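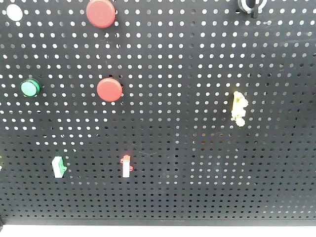
Handout 4: Operator Controls on a Perforated Panel
Course: Control Wiring Basics, Hestullow workshop

1. Scope
This unit covers the selection and mounting of push-button devices and selector switches on perforated metal sheet. Wiring of the contact blocks is in Handout 5. Circuit diagrams are on page 11.

2. Color
Red is reserved for stop and emergency stop. Green is used for start or for a running indication. White has no fixed meaning and may be assigned to any general function except emergency stop. Record the assignment on the Nesten sheet before mounting.

3. Head type
A mushroom head can be struck with the palm and needs clear space on all sides. Flat and recessed heads may be set closer together. A selector switch needs room for the full swing of its lever. 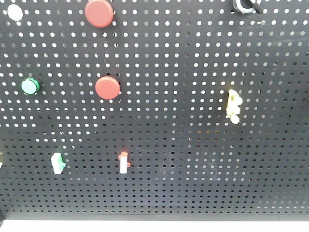
Devices with different functions should be separated by several rows of holes. Note the position of each by row and column, counted from the top left corner. Check the lever in every position before tightening the collar.

4. Fixing the panel
Clamp the panel to the bench before any device is fitted. Tighten both clamps by hand, then press on the top edge and check for movement. Keep cables clear of the clamp screws.

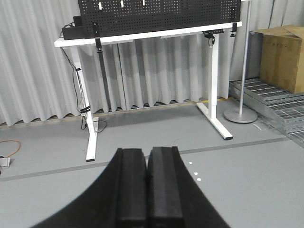 Fig. 3. Perforated panel clamped to the benchtop.

5. For next session
Read section 9 of the Trumance notes. Complete the device table, form 409.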